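ダイニングの椅子、座面の張り替えに挑戦しました

2009年7月20日

前から気になっていた椅子の座面、ついに張り替えました! 中古で買ったときは「味があるなあ」なんて思っていたんですが、毎日座っていると布の擦り切れとシミがどうにも目について……。お店に見積もりをお願いしたら思ったよりいいお値段だったので、えいっと自分でやることに。初心者の私でも半日でなんとかなったので、手順を書いておきます。

対象は、座面が外せるタイプの椅子です。ひっくり返してみて、裏の四隅にネジが見えたらたぶん大丈夫。縁を鋲でぐるりと留めてあるタイプは難しいので、私は手を出していません(笑)

用意したもの
・張り替え用の布(座面より四方に10センチずつ大きく)
・ウレタン 厚さ3センチ
・キルト綿
・タッカーと針
・マイナスドライバー、ペンチ
・裁ちばさみ、チャコペン

タッカーはホームセンターで見つけたBoltleyのもの。針は1000本入りを買いましたが、一脚ではぜんぜん減りません。3000本入りのほうが割安だったけど、買わなくて正解でした。布はAbbasiという生地屋さんの通販で、幅128センチの椅子張り地を1メートル。手芸用の薄い布も考えたんですが、引っぱったときに頼りないので、ここはけちらないほうがいいと思います。

まず座面を外します。ネジは四本とも小皿に入れて、どの脚のネジか付箋に書いておくこと。うちの椅子は一本だけ長さが違っていて、最初に適当に混ぜてしまい、あとで泣きました。

次に古い布をはがします。ここが一番しんどい! 古い針がこれでもかというくらい打ってあって、マイナスドライバーを差しこんで浮かせて、ペンチで引き抜いて、の繰り返しです。軍手は必ずしてください。床には新聞紙を広げておいて、抜いた針はすぐ空き缶へ。はがした布は捨てないで取っておきます。型紙がわりになるので。

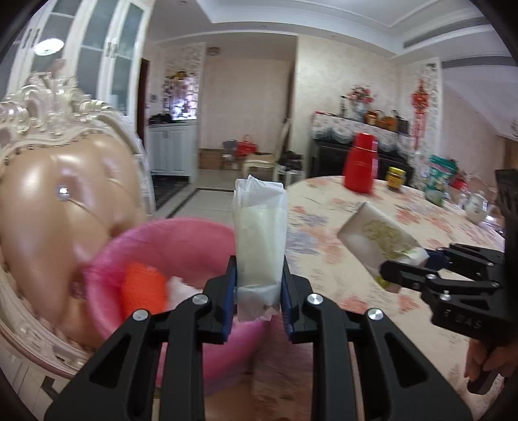 布がはがれたら、中のクッションを確認。押してすぐ戻ってくるようならそのまま使えます。うちのはもうぺったんこで、端をつまむと粉がぽろぽろ落ちてくる状態だったので、迷わず交換しました。ウレタンは座面の板を上に置いてマジックで線を引き、カッターで切ります。一度で切ろうとすると断面が斜めになるので、刃を長めに出して何回かに分けて、すーっと。少しくらいガタガタでも、上からキルト綿をかぶせれば分からなくなりますよ。

布の裁断は、さっき取っておいた古い布を重ねて、ひとまわり大きめに。柄物を選んだ人は、柄の中心が座面の真ん中に来るかどうか、切る前に一度かぶせて眺めてみてください。私は無地に近い織り柄にしたので、縦横の向きだけ気をつけました。

いよいよタッカーです。布を裏返しに広げて、綿、ウレタン、板の順にのせます。最初に打つのは前の辺の真ん中。それから後ろの辺の真ん中を、布をぐっと引きながら打ちます。左右も同じように真ん中だけ。ここで一度表に返して、しわや歪みを見ておくと安心です。よければ真ん中から角に向かって、3センチおきくらいに打っていきます。引っぱる力が場所によって違うと表に波が出るので、前を打ったら後ろ、右を打ったら左、と交互に進めるのがおすすめ。

角は悩みどころ。いろいろ試した結果、角の先をまず中心に向かって引いて一か所留めて、残りの両側を細かくひだにして寄せるやり方に落ち着きました。表から見えるところにひだが出なければ合格、ということにしています。裏側は誰も見ないし!

余分な布を切り落としたら、裏に不織布を当てて留めます。なくても使えますが、あるとほこりが落ちてこないし、なんだかお店のものっぽく見えてうれしいです。ネジ穴の上をふさいでしまったら、目打ちでぷすっと穴をあければ大丈夫。

最後に座面を椅子に戻します。布の厚みが増えたぶん、前よりはまりがきつくなっているかもしれません。うちは角のところが少しひっかかったので、針を二本抜いてひだをたたみ直しました。ネジは最初から一本ずつ締めきらず、四本ともゆるく入れてから順番に締めていくとずれません。ついでに木の部分もMuvbergの家具用ワックスで拭いてみたら、彫りの溝まできれいになって、別の椅子みたい。

座り心地は、新品のウレタンなのでまだちょっとかためです。残りの椅子は8月に入ってからやる予定。次は角の処理をもう少しうまくやりたいので、いい方法をご存じの方がいたらコメントで教えてくださいね。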